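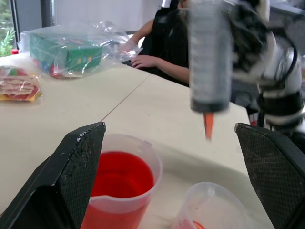

Zwei durchsichtige Messbecher mit roter Flüssigkeit auf einer hellen Tischplatte.

Filmkommentare Masley, Lesefassung

Diese Sammlung enthält 1647 kurze Zuschauerkommentare zu Musikerfilmen und anderen biografischen Spielfilmen. Sie stammen aus dem Rundbrief des Filmkreises Masley und wurden von Dagný Hjaltested abgeschrieben und geordnet. Deutsch ist nicht meine Muttersprache, ich bitte deshalb um Hinweise, wenn eine Erklärung unklar ist.

Inhalt

kommentare.csv: ein Kommentar pro Zeile
filme.csv: Titel, Land, Jahr des Kinostarts
aenderungen.txt: Korrekturen seit der ersten Ausgabe

Felder in kommentare.csv

film_id: Verweis auf filme.csv
kuerzel: Vorname oder Kürzel, so wie es im Rundbrief stand
note: ganze Zahl von 1 bis 5, leer bei fehlender Bewertung
text: der Kommentar im Wortlaut
teil: nisberg oder panasiuk

Die beiden Teile heissen nach den Sälen, in denen die Filme gezeigt wurden. Im Saal Nisberg liefen die Filme mit Untertiteln, im Saal Panasiuk die synchronisierten Fassungen. Das ist wichtig für den Vergleich, denn über die Stimme der Hauptdarstellerin wird je nach Fassung sehr verschieden geurteilt.

Bearbeitung

Tippfehler wurden nicht verbessert. Nachnamen von Zuschauern sind entfernt, Namen von Schauspielern und Figuren bleiben stehen. Gekürzte Stellen sind mit drei Punkten in eckigen Klammern markiert. Wer das Ende eines Films nicht wissen möchte, sollte das Feld text mit Vorsicht lesen.

Bekannte Mängel

Zwei Filme haben denselben Titel und sind in den älteren Kommentaren nicht immer sicher zu unterscheiden. Bei den Stummfilmen fehlt oft die Note. Die Kommentare vom Donnerstag sind meistens kürzer, weil der Saal früher geschlossen wurde.

Nutzung

Für Unterricht und Forschung frei, bitte mit Angabe der Quelle. Zum Einlesen genügt das Skript Mernar im gleichen Ordner, Zeichensatz ist UTF-8, Trennzeichen das Semikolon. Die nächste Ausgabe ist für Oktober geplant.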